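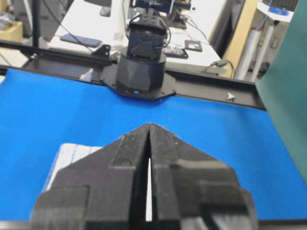
A mat that is cut to stop short of the rail will creep, and a mat that is pushed hard up against it will lift, so the back edge needs deciding before the front edge is trimmed. I have now fitted three of the Kitell mats at Draltovness and have settled on running the sheet back under whatever stands behind it. The blue one is done like this: it goes across nearly the full width and curves down slightly under the structures at the back, with the long black aluminium rail beyond it. The front stops at a thin dark edge strip. The shading towards the back comes from the curve. The colour itself is even.

Luuk Wuyts wrote:
> I am replacing the covering on two benches and would like some
> advice before I cut anything. The old covering was a thin grey
> sheet from Takagi, glued all over, and it took most of a morning
> and a lot of scraping to get off. I don't want to glue again.
>
> The new sheet is the Kitell 2 mm in blue. It came rolled and is
> still trying to be a roll. My questions:
>
> 1. Do you cut it before or after it has flattened?
> 2. The rail along the back of my bench does not sit quite
> parallel to the front. Do you follow the rail or the bench?
> 3. What do you do at the front edge? Mine catches sleeves.
> 4. Does the blue show marks more than the grey did? We lay
> folded cloths on it all day and I need to see the corners.
>
> I have 200 mm spare on the length and next to nothing on the
> width.

Taking these in order.

1. After. Lay it face down on a flat floor in a warm room and leave it overnight with boards on it. In August it was flat by the next morning. In a cold room allow longer. If you cut it while it still has the curl, the cut will be straight on the day and slightly bowed a week later. Mine was out by around 5 mm over the length of the bench. That doesn't sound like much until you have to put an edge strip along it.

Don't use a hot air gun to hurry it. The surface goes shiny where the heat has been and stays shiny.

2. Follow the bench at the front and let the back be whatever it is. The front edge is the one people line things up against, and an error there is seen at once. At the back the mat passes under other things and a tapering margin does no harm. Check where the rail brackets come down before you decide on the depth. Bolt heads on an angled bracket are easy to reach from the front until something is put in the way of them, and after that you will be loosening them by feel. If a bracket does land on the mat, cut the mat round it and keep the fixing on the bench top itself. A bolt done up through a soft layer needs tightening again later.

Whether your rail is out of parallel or the bench is out of square is worth finding out. Measure from the rail to the front at both ends, then measure the diagonals of the bench top. On my first bench it was the top that was wrong. I had already slackened the rail by then and had to set it back from the pencil marks. Put some kind of marker on the metal before you undo anything. A bit of label does it, stuck where a cloth won't rub it off.

3. Edge strip along the front, dark, low profile. I use the Drarkero one with the flat lip. It is held from underneath by screws at 200 mm spacing, and the lip traps the mat without any glue. Leave the mat free at the back. It will move a little with the temperature and has to have somewhere to go -- if it is held at both edges it will bubble in the middle.

The lip covers 13 mm, so take that off your working depth when you plan where things are to go. With nothing spare on the width you will notice it.

For the sleeves: the catching is nearly always at the ends of the strip, where it has been sawn and left. File the corners and go over them with fine paper.

4. It shows different marks. Grease shows less than on the grey. Dust and lint show more, and white lint in particular, so keep a damp cloth handy and wipe towards the front. For seeing corners it is much better. Anything white stands out on it clearly, and pale stripes on white can still be made out, which on the old grey I could not rely on under the tube lights. Dark cloths are less good. Navy is the worst case and for those I would put a light sheet on top and lift it off afterwards.

One thing you didn't ask. Cloths slide more on the smooth side than on the textured side. For folding I prefer smooth, as the cloth can be turned without dragging the layers out of line. Tatsuya Ikeda has his the other way up and says he would not change it, but he is mostly stacking, and a stack does benefit from the grip. You can try both before fitting, the sheet is the same colour on each face. Decide before trimming if your bench is out of square. A taper cut for one face will be the wrong way round for the other, as I found with the second mat.

I have most of a length of the edge strip left over, already drilled. It is yours if the hole spacing suits. Let me know the length of the front edge, measured at the edge and not along the wall.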